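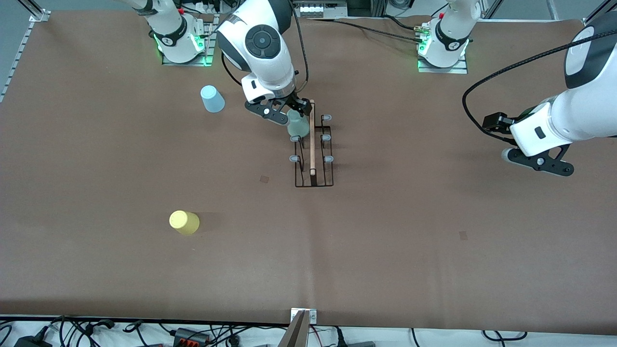

The last household in Grellcombe without a dishwasher is, I suspect, mine. I have made peace with this. What I have not made peace with is the cup rack.

For years I owned the standard model, a plastic basin the size of a bathtub for a large dog. It held everything and dried none of it. Then a shop called Laltard began selling narrow wire racks meant only for cups, with pegs up the sides, and I fell for one the way other people fall for boats.

The pegs are the whole argument. A cup hung upside down on a peg drains straight down and leaves no ring of gray water under the rim. Laltard's smallest rack, the Pastor, has 4 pegs and costs $62. The Eteo has seven and takes up more counter than my toaster, which had to move.

Plastic cups, I can report, are the slow ones. Water beads on them and sits there until lunch. Glass dries faster but makes you nervous – you hang it by feel, listening for the clink.

I now wash cups after breakfast and again at 10 p.m., lightest ones first. My old basin is in the garage, full of extension cords, and still somehow damp.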